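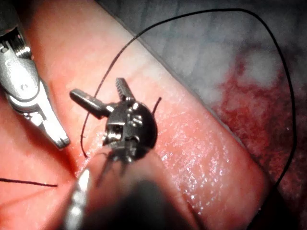

Why does a wristed needle driver suddenly stop following the surgeon's hand in the middle of a stitch?
Most of the time it's a cable. The little tungsten lines that run down the shaft and over the pulleys in the wrist stretch, fray or hop out of their groove, and then the motor turns and the jaw doesn't.

OK, notes for week 3, wrist faults. I talked fast last time, so I've written out the part people kept emailing me about.

The case we worked through is the Stirow driver on the Dratar training console. Suturing practice, late in the afternoon session, and the trainee reported that the jaws "felt lazy." Everyone (me included!) blamed the hand controller first. We recalibrated it, got a clean pass, and carried on. A few throws later the grip let go of the thread with the controller still squeezed shut.

Look at what the console knew at that point. The motor encoder said closed. The encoder sits at the back end, outside the body, and there's no sensor at the jaw at all. So the software was perfectly happy, no alarm, nothing in the log except a small rise in motor travel for the same grip command. I've put the log on the course page, go find the rise yourselves before you read my markup.

When Veronika Somogyi took the wrist apart under the bench scope she found broken strands on the grip cable, right where it bends over the smaller pulley. Tight bend, lots of cycles, that's where they go. The instrument had 300 practice cycles on its card, and the card was wrong - two earlier sessions had never been entered.

What I want you to be able to do in the oral:

Explain why a motor-side encoder can't see a slack cable. Draw it if that's easier, I like drawings.

Say what you'd do with the tool still inside. Stop moving, tell the room, keep the tip in view, and use the second arm to hold whatever needs holding. Don't recalibrate with a needle or thread in the jaws. Don't pull the instrument out until you've checked that the jaws are open and free and the wrist is straight, because a bent wrist can catch on the cannula. If it won't straighten, the release procedure is in the Pruvost manual, section 3.

Tell me the difference between a lag and a drop. Lag is the jaw arriving late. Drop is the jaw arriving and then giving up under load, and you can miss it completely if you only test with empty jaws. We did!

Our pre-use check now has a loaded grip test: close on the rubber strip, hold for 20 seconds, tug. It's dull and it takes nearly no time compared with a teardown.

Reading for next time is the Cistix chapter on cable tension, skip the math in the middle. Bring your log markups on paper, please, the projector is still being weird.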